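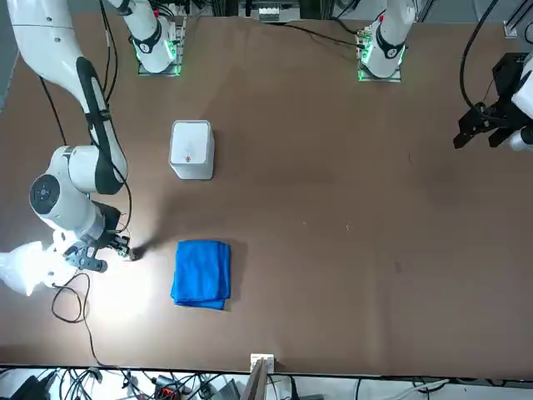
Can a two-armed robot built in a shared workshop fold your laundry? For now it can manage a towel, on a good evening, if somebody stands next to it with a hand near the off switch.

I went to the Flustport workshop expecting to be sold something. The builder of the project, which goes by the name Bradadley, asked to be left unnamed and then talked for most of an evening.

The setup is two white arms fixed to the far side of a plain brown table, with a gripper on each and green rings lit at their bases. A blue towel lay on the board, already folded. I asked who had folded it.

"I did," the builder said. "I always start by folding it myself so I know the cloth is behaving. Then I shake it out and let the arms have a go."

And how often do they get it right? The last long test was 40 tries, and the builder was willing to call 3 of them good. "Good meaning I would put it in a closet. A few more were sort of rolled up."

That seemed a poor return, and I said so. The builder didn't argue, but blamed the cables first. "They drag. You tune everything with the cable lying one way, then it moves and the wrist pulls a little. I've rerouted them since May and I still hate them." There was a loop of black cable lying across the tabletop near one gripper, so I believed that part.

Money is where I had more trouble. The builder says 2,000 dollars has gone into the table, mounts, wiring and repairs, and that the figure leaves out the arms, which came secondhand. When I asked what the arms cost, I got a shrug. "Less than a car."

The plan is to record 1,000 folds done by hand control and train on those. Would that fix it? "It should help with corners," the builder said – and then, after I waited, "I don't know about shirts."

I don't know about shirts either. My own towels take me a few seconds each, and I have yet to knock one onto the floor with my elbow.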